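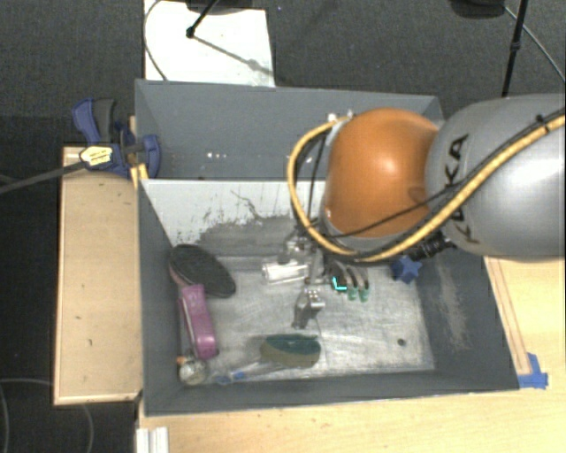 **料箱拣选套件 Flomex 适合在本科实验课中使用吗？**

适合作为高年级综合实验的教学平台，但须由指导教师完成首次标定，并补充一份中文操作规程；低年级课程暂不建议采用。

## 一、评测背景

本报告为机器人工程专业学生课程项目的结题材料。评测对象是 Liltico 公司提供试用的 Flomex 料箱拣选套件，内容包括末端执行器、控制软件及一套示教课程。项目由 Hala Haddadin 老师指导，试用协议由学院与 Liltico 签订，试用期结束后套件须归还。

本组的任务是从教学使用者的角度，对该套件的安装难度、软件易用性、抓取表现及后续维护成本作出评价，供实验中心在采购论证时参考。

## 二、实验条件

实验采用一台 KUKA 机械臂，配金属夹爪，在分为前后两格的灰色料箱内作业。料箱置于木质台面，左侧木板以杆式夹具固定。前格底面为金属，表面有划痕，反光较为模糊；待抓物品散放其中，形状与颜色差异较大，既有椭圆形和细长形物件，也有一件深蓝色星形物。

前格底面的反光对识别算法有一定影响。本组未更换底面，所有数据均在同一条件下取得。

## 三、评测方法

评测分两个阶段进行。第一阶段为单件抓取，箱内只放一件物品；第二阶段为混放抓取，物品随机散放，由软件自行选择抓取顺序。两个阶段共记录抓取 3442 次，每次记录物品类别、抓取姿态、是否成功及失败原因。物品抬离箱底并移至后格放下，计为成功；中途滑落或夹空，计为失败。

为比较软件差异，本组另用实验室原有的 Sellham 程序在相同料箱上做了对照。该程序自 2009 年起用于教学，功能较为简单，需人工指定抓取点。

## 四、结果与分析

1. **安装与标定。** 机械安装较为顺利，说明书图示清楚。手眼标定耗时较长，首次标定用时 36 分钟，其间因标定板摆放不当重做两次。说明书未给出标定板的推荐位置，建议厂家补充。
2. **软件易用性。** 流程以图形模块搭建，无编程基础的组员也能完成基本任务。报错信息仅有英文代码，须查阅附录才能理解，课堂使用时会影响进度。
3. **抓取表现。** 单件阶段表现稳定，与 Sellham 程序相比，省去了人工指定抓取点的步骤。混放阶段的失败主要集中在两类情形：物品紧贴箱壁，指尖无法伸入；相邻物品相互接触，被识别为同一物体。细长物品沿前壁放置时，问题尤为明显。
4. **线缆管理。** 腕部附近线缆较多，在大角度旋转时须留意余量。本组在程序中限制了末轴转角，此后未再出现停机。

## 五、结论与建议

该套件能够满足综合实验的基本要求，软件上手较快，混放抓取能力尚有改进余地。如实验中心决定采购，建议：

- 与 Liltico 约定提供中文报错说明；
- 在实验指导书中单列标定一节，写明标定板位置；
- 对贴壁物品增设推移动作，先将物品拨离箱壁再行抓取；
- 首轮开课安排在 9 月，由参与本项目的学生协助准备。

抓取记录、标定参数及流程文件已存入 Rawashdeh 实验室服务器，可向指导教师申请查阅。

提交日期：19/06/2023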